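We got to the Galarora open day early, and I'm so glad we did! Coralie Te Moana coached me as a junior, and she now runs the basketball programme here, so I'd been looking forward to it for weeks.

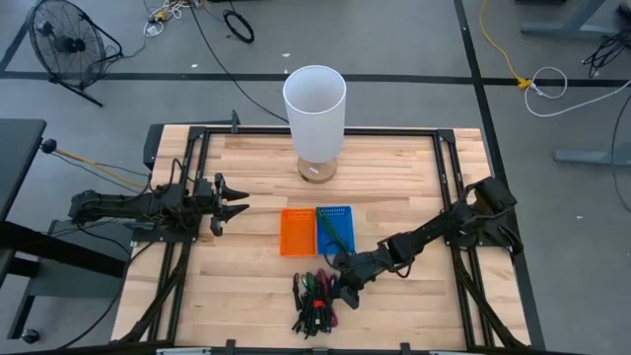
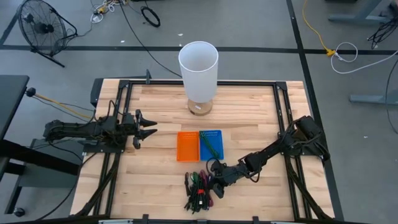
Coralie's new under-15 side played three short games before lunch, and what a pace they set. Jade Whitlock ran the point in all of them — quick hands, head up, always looking for the early pass. Between games I got talking to Angus Tapsell about flooring (he's laying a practice court at home), and he wants pale wood in strips with the grain showing, like the tabletop in both photos. Good choice, I say! Then it was back in for the last game, against Kitance, who pressed full court and nearly stole it before Trudy Fairweather hit from the corner.

The hall seats 700 and it was loud. The league starts in November and I'll be back for the first home game.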